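The Lid

My aunt kept the spare room in Prasville exactly as she had kept the shop, which is to say that every single thing in it lived in a box, and every box lived inside a slightly bigger box, and you could lose an afternoon just looking for a pair of scissors. When she moved to Borovport to be nearer the sea (she had talked about the sea for 22 years, mostly in November), the sorting of it fell to me, and I said yes before I had really thought about the size of the job.

I went up on the early train with a flask and a roll of bin bags. The house smelled of floor polish and old newspaper. She had left a note on the kitchen table telling me to help myself to the tins, to mind the third stair, and not to throw away anything that still had its lid. I read that last part twice, and then I went upstairs and saw what she meant.

She had lids, you see. She had kept the lids of biscuit tins and jam jars and ice cream tubs, and the lids of things that had not been sold since I was at school. There was a whole Halonen coffee crate of them, 132 by her own reckoning, which she had pencilled on the side and then underlined, as if somebody might argue. I sat down on the carpet with the crate between my knees and my good intentions going soft, and I began to make piles.

It was slow work, and rather nice. The rain came on and went off again. I found a receipt from Brevus, the old hardware place by the bridge, for a washing line and a bag of 1000 pegs, and I laughed out loud, on my own, at the thought of anybody needing so many pegs. Then I remembered how she used to hang out the sheets for the whole terrace when the neighbours were poorly, and I put the receipt in my pocket.

By the time the light had moved round to the wardrobe I had a pile for keeping, a pile for the charity shop, and a third pile that I kept picking things out of and putting back again.

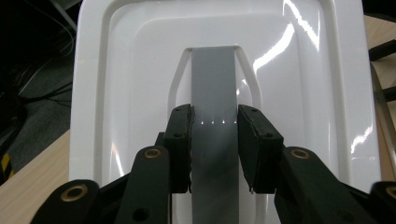 The ones with a slot in them were the hardest to part with, because she had always found a use for those. You could feed a ribbon through, or a bit of bandage, or the end of a roll of something, and it would stay put until you wanted it, and then one good tug and out it came. As a little girl I thought she had invented this. I would stand beside her at the counter, pulling and pulling, until she told me gently that ribbon cost money.

I rang her at teatime and told her I was keeping more than I ought to. She said she had expected as much, and was the third stair still there? I said it was. Then she asked me to hold the phone up to the window, so she could hear whether the blackbird had come back, and I did, for quite a long while, with a lid in my other hand.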